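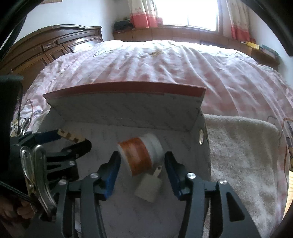
Allura sells a pair of hand-held grippers that you squeeze like big tongs, so that a robot can later learn the motion from your hands, and I've wanted to try a set ever since I saw the first leaflet. In April I finally got to, at the open day in Stumau! The part I had most wanted to see was the home sorting session, which they hold in a furnished bedroom instead of on a workbench. You get a checked bedspread, a fleece, a window full of daylight, and an open box of small odds and ends to work through with a gripper in each hand. The jaws have blue pads on the inner faces, and a short fat roll with a burnt-orange band was just the sort of thing they're meant for, small enough to fit between the two tips, which frame it closely on either side. Metal clips, a little beige block, a braided cord: all the stuff that lives in a drawer at my place.

I should back up. The open day runs from nine until four, and you pick up a badge at the side entrance (the front one is for deliveries, and I walked the whole way round the building before I saw the sign). Groups are small. We had a quick talk first, with coffee, and then they let us loose on the kit far sooner than I expected.

My turn with the grippers lasted long enough to make my forearms ache, in a good way. Picking up a soft pouch was easy. Coins were awful. I chased one across a tray for ages before I learned to pin it against the rim and tip it up, and when I got it I let out a cheer that made people look over. The squeeze is light and even through most of its travel, then gets stiff near the end, and I'd like to see that smoothed out. Left-handed visitors said the grips felt the same either way, which was nice to hear.

The starter kit is called Bhattacharjee and comes with 2 grippers, a carry case, spare pads and a charger. It costs $1,478, and a bag of extra pads is $59. Pads are held on with a peel-off backing, and I swapped one at the demo table without tools. The case is great, by the way, with deep foam and a latch you can work in gloves.

Then there's Vusness, the service side. You record your sessions, send them in, and they check them and hand back a sorted set with the bad takes marked. The basic plan covers 100 sessions a month. I liked the review screen a lot. You can jump straight to the moment the jaws close, and the notes are in plain words, things like "too fast at the start" or "hand blocks the view." What I couldn't get a clear answer on was how long the check takes in a busy month, so ask about that if you go.

A few gripes. The cable on my left gripper kept finding its way under my wrist, and the printed guide has tiny pictures. The lunch line was slow too, though the potato soup was worth it.

Getting there is simple by train, then a ten-minute walk along the canal. Wear short sleeves or something with tight cuffs, and book the afternoon slot if you can. The morning one filled up while I was still parking my bag, and the later group got a second go on the grippers before closing. I stayed for that as well, and got three coins in a row.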